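Sorting Returned Items at a Campus Lending Shelf
Project report, second-year course in service operations

1. Background

The lending shelf on our campus is run under the name Zallby. Students borrow small household things such as kitchen scales, extension cords, bike pumps and sewing kits, and bring them back within 14 days. Returned items go into open bins under the counter and stay there until a staff member checks them and puts them back on the shelf.

Our group was asked to find out why so many items were listed as "out" in the catalog when they were already in the building. We worked on this from February to April.

2. Method

We logged every return for 4 weeks. For each item we wrote down the time it was dropped off, the time it was checked, and the time its status changed in the catalog, which runs on a program called Rulel. We also spent two afternoons at the counter and wrote down what the staff did in what order.

Drop-offs outside opening hours were left out of the main table. They go through a hatch on the Skustard building side and are only collected the next morning, so the drop-off time is unknown.

3. Results

The average wait between drop-off and check was 17 hours. The check itself was short, usually under two minutes. Most of the wait came from items left in the bin over the evening shift, when one person handles the counter alone.

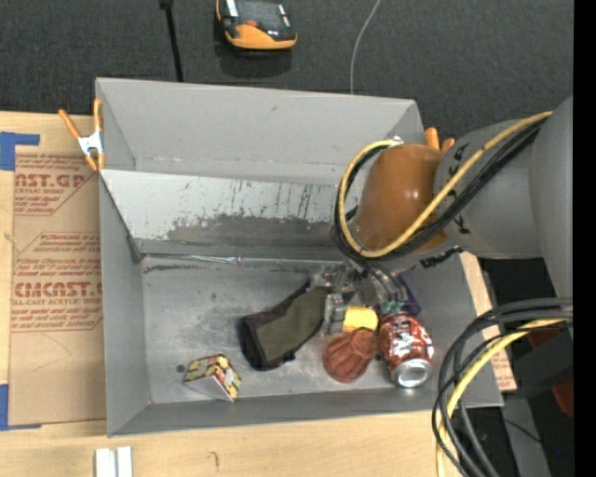 Does the size of the item affect how long it waits? Small items wait longer, mainly because they end up under bigger ones and the staff take from the top.

Items with several parts were the other slow group. Sewing kits were often set aside because the parts list was missing – the staff had to look it up in Rulel, and the lists there were not always up to date.

4. Changes tested

In the last week we tried two changes. Small items got their own shallow tray, and a printed parts list was taped inside the lid of each kit. The average wait fell to about nine hours. One week is a short test, and it fell just before the spring break, when fewer people borrow.

We also looked at a label printer from Šimko but did not test it. The price was above our budget.

5. Open points

The evening shift is still the slowest part of the day. We did not have access to the staff schedule, so we can't say if a second person for one hour would help. The hatch returns should be logged separately – a simple time stamp on the drop slip would be enough to start with.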